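Progress report to Skuler, second period
Thursday, 29 January 2026
From: Liya Shiferaw, table-clearing project

Hello Farah,

You asked for something shorter than last time and with fewer graphs, so I've left the graphs out altogether and will just tell you how it's going. The short version is that we're collecting more, throwing away less, and still losing far too many grasps on the chopsticks. The tray, the plate and the dish rack are the set-up we've been working with for this whole period. 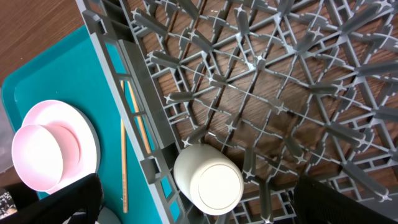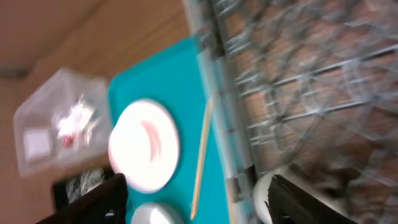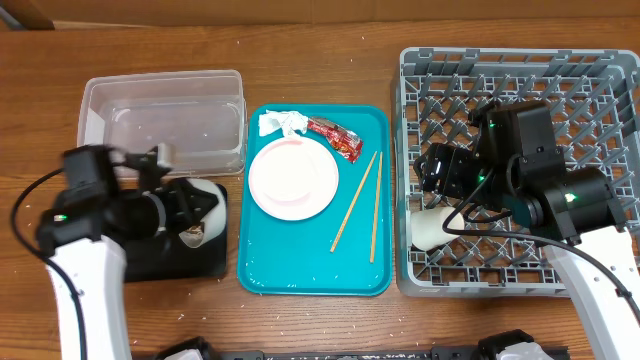

Teal tray, white plate and grey rack, in all three.

Does the policy need the wrist views as well as the head view?

For the thin things, it does. With the head view alone the arms get to the right part of the tray, but the last bit of the approach to a chopstick is poor, and adding the wrist views is what brings it back.

Now the longer version. When we started in August the plan was to teach the clearing task as one long piece: pick up whatever is on the tray, put the crockery in the rack, put the rubbish in the container, stop. We recorded it that way for weeks and the results were dreadful! The policy would do the first item nicely and then dither, hovering over the tray as if it had forgotten what it came for. I now think this was our own fault. The people demonstrating all cleared things in a different order (I always go for the cup first, for no reason I can give you), and the policy ended up with an average of everybody's habits.

So we changed two things. We split each recording into short pieces, one item per piece, and we gave each piece a plain written label such as "put the cup in the rack". The splitting is done in Gistora, which was slow to learn but is fine now, and the training runs go through Tunex as before. We have 2050 labelled pieces that passed checking. The checking is still done by eye and it is every bit as dull as it sounds.

The result I'm happiest with is the cup test. We ran 48 trials with the cup lying on its side in a spot the policy hadn't been trained on, and it failed in 7 of them. The old one-piece version failed in most of its trials, though I wouldn't lean on that comparison too hard, as the old runs were done under different lighting. I'd like to repeat them properly before either of us shows that result to anyone.

Chopsticks are another matter. They're thin, they lie nearly flat on the tray, and when two of them are close together the fingers tend to close on both or on neither. We tried slowing the approach, which helped a little and made everything else painfully slow. We tried recording more chopstick pieces, which helped more. What I haven't tried yet is letting the arm nudge a chopstick towards the rim of the tray and pick it up from there. It's what I do myself when I'm clearing up, so it seems worth a week.

Blur in the wrist views is the other nuisance. When an arm swings quickly the picture smears, the rack especially, and I used to throw those pieces out. I stopped doing that, partly out of laziness -- and the policy trained with the blurred pieces kept in was no worse. Slightly better on quick movements, if anything. I want three training runs on each side before I call it a finding, and so far there's only one.

Money and time: we're inside the budget for this period. The Tan gripper spares came in dearer than quoted, and I covered that from the travel line (I didn't go anywhere, so there was plenty in it). If you need that moved formally, send me the form and I'll fill it in.

For the next period I'd like to do the chopstick nudging, the repeat of the old cup trials, and a first go at rice. Loose grains get everywhere and at the moment the policy simply ignores them. I don't expect to solve that one with two fingers per arm, but I'd like to know whether tipping the tray over a container is within reach.

One thing I need from you: could you tell me whether the labelled pieces can be shared before the project ends? Another group has asked, and I've told them I'd check with you first.

All the best,
Liya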